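Requests for interviews with performers represented by Olto must be submitted in writing through the Jedinham press office. The steps below apply to print, radio and online outlets, and replace the guidance issued in February.

## Before you apply

Confirm that the performer is accepting interviews. The current list is kept by the press office and includes the cast of *Dalum* and the touring members of Bang. Requests for anyone not on the list will be returned unread.

## Submitting a request

1. Write a summary of the proposed article in no more than 200 words. State the subject plainly. "General profile" is not sufficient.
2. Attach 5 sample questions. Questions about marriage, children or health must be included at this stage if you intend to ask them.
3. Give the name of the writer and of the editor responsible for the piece.
4. Send the request at least 6 working days before the date you would like.

You will receive a reference number by email. Quote it in all later messages.

## On the day

Telephone interviews last 20 minutes. The publicist will join the call first and will end it. Recording is permitted if you say so at the start. 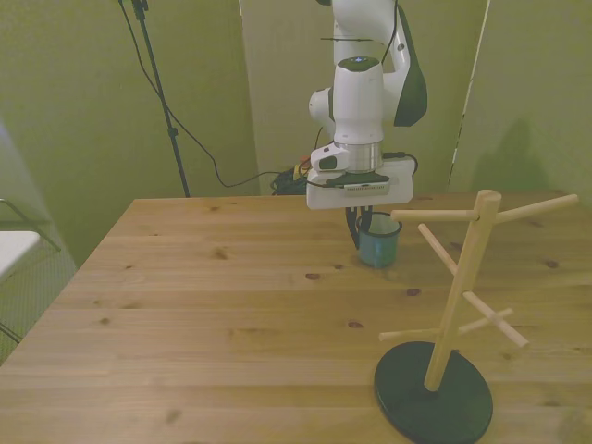 If the performer declines a question, move to the next one. You may report that the question was declined, but please do not repeat it in different words.

## After the interview

Quotations may be checked for accuracy on request. Send only the quoted passages; the press office does not review full articles and does not approve headlines. Corrections to spelling, dates and titles are normally returned the next working day.

Questions about an existing request should be addressed to Han-gyeol Gil, Press Office, with the reference number in the subject line.

Last revised November 21, 2018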